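Akness Worktop Oil, the large can - a doubtful review

I have been burned by table finishes before, so I went into this one with my arms folded. The Akness can makes three promises on the front: one coat, dry by morning, no rings. I wanted to see how many of those would survive a few months in a house where people put things down without looking.

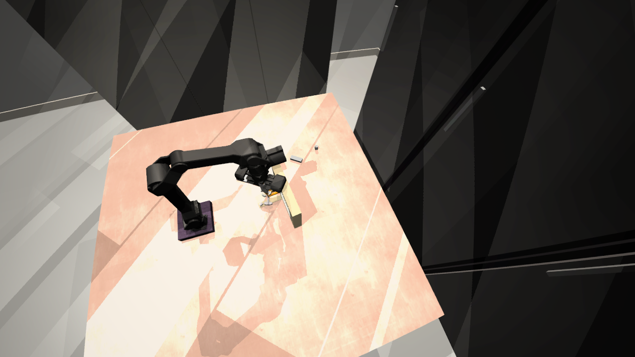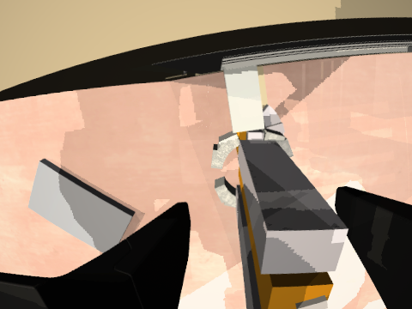

Peach-toned tabletops, both of them.

First, the price. I paid 17 dollars for the small can and then had to go back for the large one, which tells you something about the coverage claim. The label says the small can will do a dining table. It did a bit more than half of mine, and mine is an ordinary table. If you are buying this for anything bigger than a nightstand, skip the small can.

The smell is not bad. The store page calls it "citrus." I would call it furniture polish with an orange in the same room. It hung around until the next afternoon with the windows open, and I would not want to do this job in winter.

Putting it on is easy enough. You wipe it on with a rag, wait, and wipe off what hasn't soaked in. The instructions say to wait 2 minutes, and I don't believe anyone at Akness has tried that. At 2 minutes I was wiping nearly all of it back off. I got a much better result by leaving it until the surface started to look dull in patches. Go too far past that and it turns gummy, and then you are rubbing hard and saying things.

I sanded first with 200 grit, by hand, going with the grain. The can says sanding is "optional." I left one strip unsanded along the back edge to test that, and the strip came out darker and a little blotchy. So it's optional in the way that an umbrella is optional.

Now the one coat business. No. After one coat the table looked nice for a week and then looked thirsty again. I did a second coat, and later a third on the end where we eat breakfast. The third coat is where it finally started to look like the sample on the store shelf - which makes me wonder how many coats the sample had.

Dry by morning is closer to true. I finished in the evening, and at seven the next day I could lay my hand flat on it without sticking. But dry to the touch and ready to use are different things. I put a stack of mail on it at lunch and the bottom envelope left a faint square. It took another light sanding to get rid of that, and I was not in a good mood about it.

As for rings, cold glasses are fine. I left one out overnight in August, sweating away, and there was nothing to see. Hot mugs are another story. A full mug of coffee left a pale circle that faded over a few days but never quite went. Red wine wiped up clean when I caught it right away and left a shadow when I didn't. That's decent for an oil, but it isn't what "no rings" means to me.

I had half a can of Alik left over from an older project, so I did the underside of one leaf with that for comparison. Alik goes on thicker and takes much longer to dry. It also yellows, and on pale wood you will notice. For water resistance I couldn't tell them apart. Alik costs less and the lid closes properly, while the Akness lid bent the first time I pried it up and has never sealed since. I keep it upside down in a plastic bag now.

The store page for the Akness had 2,123 ratings when I looked, nearly all of them glowing. I read a good number of the written ones and most seem to have been posted the same week the table was done. Of course they're happy. Everything looks good wet. I'd like to see a few from people a year on.

One more gripe. The color is sold in shades with names like Ham and Flernside, and the little printed squares on the label are no help at all. Ham is a warm pinkish tone and I can live with it. Flernside is supposed to be "driftwood," and on my scrap board it came out the color of dishwater. Test it on something you don't care about, and let it dry a full day before you decide.

Would I buy it again? Probably the large can, in Ham, on sale. It's an average oil with a loud label. Plan on three coats, use coasters for anything hot, and find a jar with a decent lid to pour the rest into.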